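Food Service Operations I
Unit 2: Collecting, Sorting and Stacking Plates
Course handout, Orkberg campus
Instructor: Lucía Barrios

Read before the June practical. Bring the handout with you. The terms in the first section are used on the marking sheet without further explanation.

Terms

Rim: the outermost raised edge of a plate or tray.
Well: the flat or slightly dished center of a plate, inside the shoulder.
Shoulder: the slope between the well and the rim.
Foot: the ring or flat area on the underside that carries the weight of the plate. Many plastic plates have no separate foot and rest on the whole of the well.
Nest: two or more plates of the same profile, stacked so that each well sits in the well below it.
Seated: lying flat in the tray or nest, with contact all the way around the foot.
Tilted: resting on a rim, a tray wall or another object along part of the edge.
Collection tray: any open, shallow container used to move plates from the table to the return point.

Scope

The unit covers light plastic tableware of the sort used in nurseries, school dining rooms, hospital children's wards and outdoor catering. Ceramic and glass are covered in the next unit. The difference matters mainly for weight and for noise. A plastic plate slides more readily than a ceramic one of the same size, tips over at a lower force, and gives little feedback through the hand when it is badly seated. Students who have worked with china tend to release too early.

Washing temperatures, detergents and drying are not covered.

Condition of the table before collection

Plates left on a table after service are rarely in order. They drift toward the places where people were sitting, rims touch or overlap, and some end up partly behind other objects. Before lifting anything, look over the whole surface and note the following:

Plates whose rims touch or nearly touch. Lifting one of these by the near edge often moves the other.
Plates that are partly covered. Clear what is above or beside them first, or leave them until last.
Plates close to the table edge. These are collected early.
The tray, and how far its nearest wall is from the farthest plate.

The look-over should take no more than a few seconds. It is marked in the practical (see below), and it has to be visible to the marker, so do not begin collecting while still placing the tray.

Placing the tray

The tray goes down before the first plate is lifted. For a small rectangular table worked from one side, the usual position is near the center, set back a little from the worker, with the plates in front of it and to the sides. The advantage is a short carry from either hand. The drawback is that plates behind the tray must be lifted over it or brought around it. Plates at the back should therefore be taken while the tray is still mostly empty.

An alternative is to place the tray at the end of the table and work toward it. Carries are longer but always in one direction. The Dullitz kitchen uses this method on its long tables. Either is accepted in the practical, provided the tray is not moved once collection has started.

The tray must lie flat. Check that no plate rim, cloth or cutlery is trapped under it. A trapped rim lifts one side of the tray and every plate put in afterward will slide to the opposite wall.
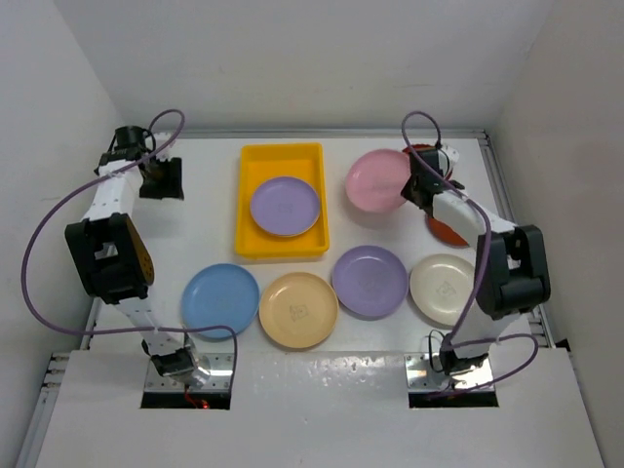

Seating the first plate deserves more attention than the later ones. In a shallow tray with raised rims, a round plate put down near a wall or in a corner can ride up on one side and remain tilted. The tilt may be slight and easy to overlook from above. A second plate placed on it will copy the angle, and by the fourth or fifth the nest leans far enough to slip when the tray is carried.

To correct a tilted plate, press lightly on the raised side with two fingers and draw the plate toward the middle of the tray until it drops flat. Do not push it from the rim on the low side. Once the first plate is seated, lower each of the others onto it from directly above.

Rounded inside corners are easier to clean than square ones but take up floor area. When checking whether a plate will fit, measure the flat floor of the tray, not the distance between the rims. The training trays supplied by Flornbridge are marked on the underside with the overall width only, and this has misled students in the past.

Grip

Three grips are used in this unit.

Rim grip. Thumb on top of the rim, fingers underneath. Used for a single plate with free space on at least one side. The thumb stays out of the well.

Opposed grip. Both hands, one on each side of the plate, at the widest points. Used for nests.

Pinch grip. Thumb and forefinger on the rim from above. Used only where there is no room to get the fingers under, for example between two plates lying close together. Lift the near side just clear of the table, then change to a rim grip before carrying. A shallow plate held by a pinch grip alone will rotate about the pinch and drop whatever is on it.

For touching plates, work from the outer end of the row. The outermost plate has a free side, and removing it frees the side of its neighbor.

Sorting by color

Color carries information in some kitchens and none in others. Find out which applies before you sort. Three arrangements are common.

Decorative only. A mixed set in soft colors (light blue, butter yellow, lavender, pink, cream) is bought because it looks cheerful. Any plate may go to any person. Sort by size if there is more than one size, otherwise do not sort.

Group coding. Each color belongs to a table, class or ward. Plates are returned to their own stack. Mistakes are an inconvenience.

Diet coding. One color is reserved for allergen-controlled meals. These plates are collected separately, in their own tray, and never nested with the rest. Mistakes are a safety matter and must be reported to the shift lead.

Where colors are coded, avoid using shades that can be confused under warm lighting. Cream and butter yellow are a poor pair. So are lavender and pink on a worn set. Red-orange stands out against most pale colors and is a reasonable choice for a reserved plate. Tray color should also be considered: a yellow plate in a yellow tray is easily missed when the tray is emptied.

A printed emblem in the well is not a reliable sorting mark. It is covered as soon as food is served or another plate is nested on top, and it fades with use. On older plates it may be too faint to make out. Where a set includes both printed and plain plates, treat them as the same plate if the profile matches.

Nesting

Only plates of the same profile are nested. Two plates of equal diameter can still have different shoulders, and the upper one will then rock or wedge. Test by placing one on the other and pressing at four points around the rim. No movement should be felt.

Matte plastic has slightly more grip between plates than a gloss finish and a nest of it is correspondingly steadier. It also shows knife marks and holds on to grease film, so wet plates are harder to separate. Twist to separate. Do not pry with a utensil.

The limit for a hand-carried nest in this course is 18 plates. In a collection tray, the limit is set by the tray wall: the lowest third of the nest should be below the tray rim. For shallow trays this gives a small number, and students are expected to make a second trip.

Practical

Each student clears one table, working alone. The table is laid out by the instructor from the Powell set, with at least one touching pair, one partly covered plate and two plates of the same color lying apart. The marking sheet has 34 points and the pass mark is 19.

Points are lost for:
Starting before the look-over is complete
Moving the tray after the first plate is in
Thumb or fingers in the well
Dragging a plate across the table
Leaving a plate tilted in the tray
Nesting plates of unlike profile
Setting a nest down on one edge

Speed is not marked. A student who notices a tilted plate and corrects it before lifting the tray loses nothing.

Questions for review

Why is the flat floor of the tray measured in preference to the width across the rims?
Which plate in a row of touching plates is lifted first?
A set has two colors reserved for diet coding, cream and butter yellow. What would you recommend to the kitchen?
Under what condition may a printed and a plain plate be nested together?

Written answers are handed in at the start of the practical. Half a page is enough.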